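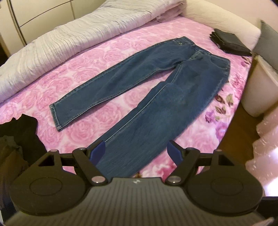

The cloth planner should never see the width of the gripper, only the grasp point, was the remark from Strobel this morning, and I have been turning it over the whole day. I wrote back that I agree for towels. For trousers I am not so sure. A leg has two layers, and the planner must know how deep the fingers go, otherwise it asks for one layer and gets both.

2021-03-23

So I spent the afternoon in the segmentation code. The jeans class is still the weak one. A dark leg on a plain sheet is easy, but on a printed bedspread the mask leaks into the flowers, and then the fold line comes out crooked. I changed the edge term and ran it again on 400 frames. The leaks became smaller, the hems are worse. I do not understand yet why the hems.

The other problem is time. The pose filter runs 3 frames behind the finger width, and I was blaming the planner for this since last week. I feel a little ashamed. I put a test for it in the Cluvance branch – it fails, as it should, and tomorrow I will make it pass.

Misness wants the folding demo in April. I answered "possible", and after that I deleted it and wrote "probable", and I am still not happy with the word.

Must remember: waistband first, then legs. Back up the old weights before touching them.

Filed under: Work diary, Manipulation, Perception

Search this diary Go

Recent entries
More than 16 ways to lose a sleeve
Notes from the Skurnivska visit
Calibration, again
Why I stopped smoothing the wrist path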